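The Junk Drawer Test

I have a drawer in my kitchen that I haven't seen the bottom of since I moved in. You have one too. Batteries, a tape measure, three keys to nothing, a toy that came out of a cereal box. Every January I promise to sort it, and every January I move the takeout menus from the left side to the right side and call it progress.

So when my editor asked me to find out whether a machine can do our chores yet, I knew which chore I wanted to ask about. Forget folding shirts. Forget the robot that makes you an omelet in a video with very cheerful music. I wanted to know who is going to empty my drawer!

The short answer is that people are working on it, and they're further along than I would have guessed, and you should not throw out your drawer dividers.

I started in Histley, in a long low building between a tire shop and a place that sells hot tubs, where a small company called Brirer has been teaching robot arms to pick up mixed objects. They call the project Toma. I asked what the name stood for and got two different answers, so let's leave that alone. I got there at nine in the morning with a notebook and a very large coffee, expecting something sleek. What I got was closer to a high school shop class — tape on the tables, clamps on things, a radio going somewhere in the back.

The job sounds dull when you say it out loud. There's a bin with stuff in it. The arm reaches in, takes hold of one thing, lifts it out, and puts it somewhere else. Then it does it again. I could explain it to a four-year-old, and a four-year-old could do it while singing.

I watched for most of the morning and I have to tell you, I got hooked. It's like watching someone else play the claw machine at the arcade. The arm comes down, you lean forward, you find yourself whispering at it. When it got a good grip on something round I said "yes!" out loud and a man two tables over looked up from his laptop.

When it missed, it missed in ways a person never would. Once it pinched at nothing, an inch to the side of a bottle cap, and then lifted that nothing very carefully and set it down in the other bin. I felt for it. I've done the same thing looking for my glasses in the dark.

The engineers kept a tally taped to the wall, and they let me copy it down. Over the previous stretch of work the arm had made 3,701 tries. On the day I visited it made 766 before lunch, and 124 of those came up empty. I did the math in the parking lot: that's a miss on roughly one grab in six. For a machine that started out not knowing a sponge from a shoe, I thought that was terrific. For something I'd let loose near my wine glasses, I'd like a word first.

What gives it trouble? Clear plastic, for one. Light goes right through it, so a camera has a hard time deciding where it starts. Flat things lying flat. Anything that rolls. Anything squashy, where you have to squeeze a little but not a lot. And the worst one, which made me laugh because it describes my whole drawer, is two things lying on top of each other. You and I see a pair of scissors under a receipt. The machine has to work out that there are two items there at all, and then which one to go after first.

I wanted to see the other side of this too, so the next week I drove out to Morthorpe, where there's a warehouse that packs gift boxes and bought a picking arm a while back. It handles candles. Only candles, all in the same size of carton, coming down the belt facing the same way. It does 700 an hour and the shift lead told me she doesn't think about it any more than she thinks about the forklift. Can it do soap? It can't do soap. When the soap comes in, people do the soap.

That's pretty much where we are, as far as I can tell. Give a machine one kind of thing in one kind of place and it will beat you all day long and never ask for a break. Give it a mess and it turns into a very careful toddler. Your vacuum robot is the same story, really. Mine is a champ in the hallway and gets eaten by the bath mat about twice a week.

I asked the Histley crew when I could have one at home. There was some looking at shoes. One of them said she'd be happy if it could clear a kitchen table in her lifetime without her needing to stand next to the off switch. Another thought shops and stockrooms would get there much sooner, and that houses would come last, with all our stairs and pets and piles. I believe him. I've seen my house.

I went home and opened the drawer. I took out a tape measure, and under it was a second tape measure. Then I got hungry and closed it again.
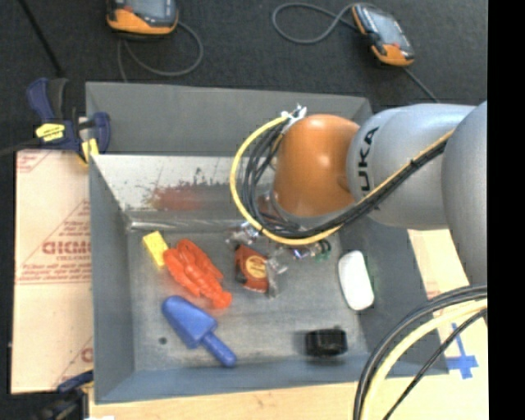 One arm and a bin of odds and ends, tape measure and toy lobster included.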